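Kurkside, guía de uso y cuidado de la botella reutilizable
Apartado 5. Antes del primer uso y lavado de cada día

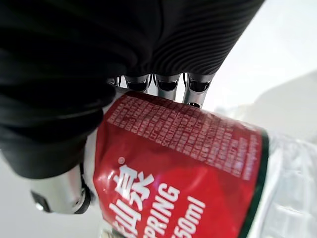
Botella transparente con etiqueta roja brillante, sujeta en posición inclinada.

Bienvenido a la parte más tranquila de esta guía. Si ha llegado hasta aquí leyendo desde el principio, ya sabe qué modelos componen la colección y qué tapones les corresponden; ahora toca ponerse junto al fregadero, con un paño limpio y un poco de paciencia, y dejar la botella lista para acompañarle. Los pasos que siguen valen para cualquier botella de plástico transparente de la colección Kurkside, lleve etiqueta o no la lleve, y también para las que compró hace tiempo y tiene olvidadas en un armario (todos tenemos alguna).

Qué conviene tener a mano
Un cepillo de mango largo para botellas, jabón suave para vajilla, un paño que no suelte pelusa y un vaso medidor. Si va a retirar la etiqueta, añada una cucharada de aceite de cocina y un recipiente donde la botella quepa tumbada. El cepillo Trisari de mango fino entra bien por la boca estrecha, aunque le servirá cualquier otro que no tenga puntas de metal a la vista.

5.1 Primer lavado

1. Desenrosque el tapón y compruebe que no queda dentro ningún resto del embalaje. Deje el tapón aparte, boca arriba, donde no pueda rodar hasta el desagüe.
2. Llene la botella hasta la mitad con agua templada, nunca a más de 40 grados, y añada unas gotas de jabón. Con muy poco basta, se lo aseguramos: el exceso hace tanta espuma que luego se pasa uno un buen rato aclarando.
3. Cierre la botella, sujétela con firmeza por el cuerpo y agítela con suavidad. Insista un poco con la botella boca abajo, para que el agua jabonosa llegue bien al cuello.
4. Vacíela y pase el cepillo por el fondo y por las paredes, girándolo despacio.
5. Lave la rosca y el interior del tapón con la yema del dedo o con el extremo del cepillo.
6. Aclare con agua fría hasta que salga limpia y sin olor a jabón.
7. Deje escurrir la botella boca abajo y sin tapón, en un lugar ventilado.

Nota: una botella transparente tiene la gran ventaja de que se revisa de un vistazo. Póngala al trasluz y gírela entera. En la zona que tapa la etiqueta no se ve el interior desde fuera, así que ahí conviene mirar por la boca — con la ayuda de una linterna pequeña, si la cocina es oscura.

Precaución: no vierta agua hirviendo en la botella ni la meta en el lavavajillas. El plástico puede deformarse y, una vez deformado, el tapón ya no cerrará como debe.

5.2 Conservar o retirar la etiqueta

Hay quien le toma cariño a la etiqueta y quien prefiere la botella desnuda. Las dos opciones nos parecen estupendas. Si desea conservarla, séquela con el paño después de cada lavado, con toques ligeros y sin frotar los bordes, y evite dejar la botella en remojo. Si prefiere quitarla, proceda así:

1. Tumbe la botella en el recipiente y cúbrala con agua templada. Espere hasta que el borde de la etiqueta empiece a ceder.
2. Levante una esquina con la uña y tire despacio, siempre en paralelo a la superficie.
3. Si queda adhesivo, extienda encima unas gotas de aceite con el paño, déjelo reposar un momento y retírelo.
4. Lave el exterior con jabón y séquelo bien, pues una botella con restos de aceite resbala muchísimo.

Precaución: no use cuchillos, estropajos metálicos ni disolventes. Los arañazos afean el plástico y además son difíciles de limpiar.

5.3 Llenado y comprobación del cierre

1. Mida 500 mililitros de agua fría y viértalos sin prisa. En el modelo pequeño, esa cantidad deja libre el cuello.
2. Enrosque el tapón hasta notar resistencia y no lo fuerce más allá.
3. Seque la botella por fuera e inclínela sobre el fregadero. Si aparece alguna gota en la rosca, abra, limpie la junta y vuelva a cerrar.
4. Repita la prueba antes de guardar la botella en la bolsa Paltadance o en cualquier otra donde lleve papeles o el teléfono.

Nota: si la botella va a pasar la noche en el congelador, déjele 100 mililitros de espacio libre en el modelo pequeño. El agua ocupa más cuando se hiela, y en pleno mes de agosto es fácil dejarse llevar y llenarla hasta arriba.

5.4 Cuidado diario

Vacíe el agua sobrante al final del día, aclare la botella y déjela abierta hasta la mañana siguiente. Si ha llevado zumo o alguna infusión ya fría, repita el lavado completo del apartado 5.1 esa misma tarde. Guárdela siempre seca, con el tapón al lado y lejos del horno o de una ventana muy soleada.

Los tapones y las juntas de recambio se encuentran en el apartado 6, junto con la tabla de medidas del accesorio Öztürkmen.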